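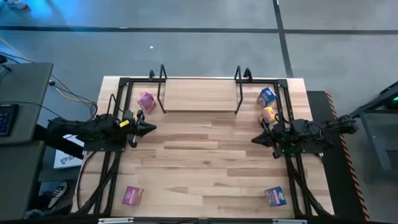 What is a butcher-block tabletop?

A butcher-block tabletop is a thick slab made by gluing many strips of wood together side by side, then planing and sanding the result flat.

The name comes from the heavy chopping blocks once found in meat shops, but today it covers nearly any work surface put together from solid strips. The style turns up in kitchens, workshops, craft rooms, game rooms and offices. Much of its charm comes from color. Each strip is cut from a different part of a board, or from a different board altogether, so pale tan can sit right beside deep honey brown, and no two tops ever match!

Construction

There are three common ways to build a top. In edge-grain construction, long strips are turned on their narrow sides and glued face to face. This is the usual choice for counters and desks, being stiff and fairly easy to make. Face-grain tops show the wide side of each board and have the boldest grain patterns, though they dent more easily. End-grain tops stand short blocks upright so the cut ends face the user. They are the kindest to knives and the most work to build, with a big block easily using 205 separate pieces.

Strips may run the full length of the top or be joined end to end from shorter pieces. The second kind wastes very little lumber and gives the lively, brick-like look many people picture when they hear the term.

Woods

Hard maple is the classic choice in North America. Beech, birch, oak, walnut, acacia and rubberwood are also widely used. Light woods tend to warm in tone over the years, while walnut slowly gets lighter in strong sun. The Brunner pattern, named for a small workshop in Nellmont, mixes light and medium strips on purpose and is still a favorite with home builders there.

Finishes

Food-safe mineral oil is the traditional finish for a top used for cutting. It soaks in, leaves a soft glow, and has to be renewed every month or so while the wood is new. Desks and hobby tables are more often sealed with varnish or a hardwax oil, which stand up better to spills and sliding objects. The Cluritz guide to shop furniture suggests three thin coats, with a light sanding between them.

Uses

A wood top is a wonderful all-round surface. It is quieter than stone or metal when something is set down on it, and feels pleasant under the hands. Small printed boxes, puzzle pieces and game cards show up clearly against the warm background. A raised shelf, often just a board on wire legs, adds a second level without taking up much of the work area. The Stomevgate hobby fair, held each November, fills its main hall with these tables.

Care

Wood swells and shrinks across the grain as the air changes, so a large top is fastened with slotted brackets or oversized screw holes. Standing water should be wiped up quickly. Scratches and light stains can be sanded out and the spot refinished, and a well-kept top can go through this many times in its life.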